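Teleop demos in sim: wrist view useless once something is in the gripper?

Orkmont
I'm recording demos by remote control in a simulated kitchen. The task is to pick up a part and put it away. I have 30 so far, and the trained policy grabs fine but then wanders. Should I drop the wrist camera and keep only the overhead one?

Prasier
Just record more. I had 314 before mine did anything.

Boersma
Keep both. Look at how you drive after the grasp first. If you stop to think with the stick centered, the policy learns to stop too. I threw out every demo with a pause over 2 seconds and that helped more than adding new ones.
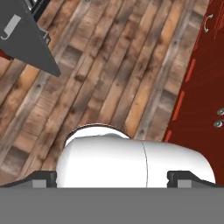

Wrist views still carry a lot after the grasp. My own sim demos are shot from the gripper, and even with a white cylinder held across the fingers there is plenty of plank floor in view, plus the red panel with its curved handle on the right. That gives the policy something to steer by. Try to grip the part at the same angle each time, and go slower near the cabinet. Also check that both cameras log at the same rate.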